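**What do I wear to a small film awards night that says "black tie optional"?**

Hello all, I'm hoping somebody kinder and better dressed than me can help. A short film I did the catering for has been put up for a prize at the Ukwood Film Evening in October, and the whole crew has been invited, which is lovely and also slightly terrifying! The invitation says "black tie optional" and there'll be 391 guests (they printed the number on it, bless them). I own one navy dress from Kendia and a pair of flat shoes. Is that enough, or will I stick out?

*posted by crumbtray*
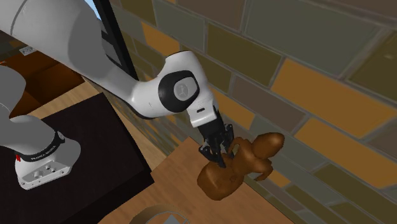 Congratulations to you and the crew, first of all! I've been to two of these local film dos and "optional" really does mean optional. About half the men wore dinner jackets, the rest had ordinary dark suits, and I saw plenty of knee-length dresses. Navy is perfect. If you want to lift it a bit, pick one accessory in a warm brown, something glossy like chocolate or bronze, the shade of that little figurine between the gripper's fingers, because it looks rich against navy without shouting. A belt or a small bag would do it. Keep the flat shoes, too, as there's a good deal of standing before they let you sit down, and I say that as somebody who wore heels the first year and spent the speeches with them off under the table. My daughter still brings it up.

*posted by tealandtweed*

Just hire something. Doherty had long dresses in last time I looked. Ring first, they shut at 2 for lunch.

*posted by backrow_bill*

I'd gently disagree with hiring, at least for a first go. I hired a gown for a film society dinner with 500 people there and fretted all evening about gravy. Your own dress, pressed nicely, will let you enjoy yourself. Do try the whole outfit on a week before, coat included, and sit down in it for as long as a cup of tea takes. If it pinches at the table at home it'll pinch a good deal worse by the time they reach Best Short. And take a wrap, those big halls can be chilly until everybody's in. Grulline do soft ones that fold up small enough for an evening bag, and mine has come through more washes than it should have. Good luck, I hope you win!

*posted by marigold600* 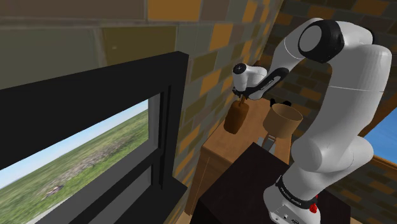 **Filed under:** Film & Awards Nights › What to Wear

Other members reading this page also looked at *Do I need to bring a gift for the host?* and *How long do the speeches usually go on?* You can still add a reply if you've been to an evening like this one. Please keep it friendly, and mention whether it was a sit-down meal or a standing do, as the advice can be quite different.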